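What Is in an Office Room?
Rooms and How They Work, Part 9

An office is a room or group of rooms where people work at desks. Some offices are also used for building and testing things. These are often called workshops. The parts of such a room are mostly the same from one building to the next, and each part has a job.

Walls and ceiling

Many offices have white walls and white ceilings. White paint reflects most of the light that hits it. Dark paint absorbs most of it. When a ceiling is white, light from the lamps bounces off it and spreads into the corners, so the room needs fewer lamps.

A wide opening between two rooms does something similar. Light passes through it from one side to the other. Sound passes through it as well, so a person in the second room can hear a telephone in the first.

Lights

Two kinds of light are common on an office ceiling. The first is the long fluorescent light. Inside a fluorescent tube is a gas at low pressure and a very small amount of mercury. Electricity moving through the tube makes the mercury give off ultraviolet light, which the human eye cannot see. The inside of the glass is coated with a powder called phosphor. The phosphor takes in the ultraviolet light and gives out white light.

The second kind is the small round ceiling light. It lights a smaller area, such as a hallway or the end of a room. Many round lights made today use LEDs. An LED has no gas in it. It is made of a solid material that glows when electricity passes through it.

Conduits and pipes

Wires carry electricity to the lights and outlets. In a house they are usually hidden inside the walls. In an office or workshop they may run along the ceiling in thin tubes called conduits. A conduit protects the wire from being cut or crushed. It also makes repairs easier, as an electrician can reach the wires without breaking the wall.

Pipes can look like conduits from the floor. Pipes carry water or other fluids — conduits carry wires.

The electrical panel

All the wires in one part of a building lead back to an electrical panel. This is a metal box with a door, and inside it are switches called circuit breakers. If too much electricity flows through a wire, the wire can become hot enough to start a fire. The breaker switches off before that happens.

A panel often has a warning sticker in bright colors. Red and yellow are used because people notice them quickly. Children should never open an electrical panel. Adults who are not trained should not work on the wires inside it.

Desk and chair

A desk is a flat surface held at a height that suits a seated person. A chair has to fit the desk. If it is too low, the person's shoulders lift. If it is too high, the feet may not reach the floor.

An office chair usually has a seat, a back, a center post and a base with wheels. Most bases have five legs, which makes the chair hard to tip over. Some chairs also have a headrest, which supports the head when the person leans back.

New chairs are often covered in clear plastic at the factory. The plastic keeps dust and scratches off during the trip to the store or office. It does not let air through, so sitting on it for a long time is uncomfortable. Plastic wrapping is not a toy and must be kept away from the face.

Ledges and boards

A ledge is a narrow shelf or edge that sticks out from a wall. Some ledges hold small objects. Others are the top of a cover with cables or pipes behind it.

A whiteboard has a hard, smooth surface. Ink from a dry-erase marker sits on top of this surface and does not soak in, so it can be wiped away. Paper is full of tiny fibers that soak up ink — this is why a marker cannot be wiped off paper.

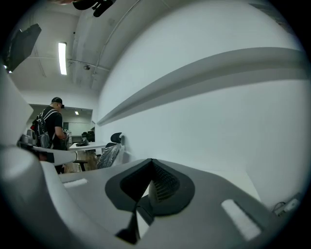
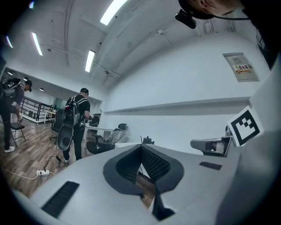

One office, two views: a desk and a plastic-covered chair in the first, ceiling lights and an electrical panel in the second.

Jendavance Junior, Issue 79

Words to know

Absorb: to take in.
Circuit breaker: a switch that turns itself off when too much electricity flows.
Conduit: a tube that protects wires.
Phosphor: a powder that glows when ultraviolet light reaches it.
Reflect: to bounce back.

Try it at home

Stand a flashlight on a table in a dark room, pointing up. Hold a sheet of white paper above it and look at how bright the table is. Change to a sheet of black paper and look again. Write down which sheet sends more light back to the table.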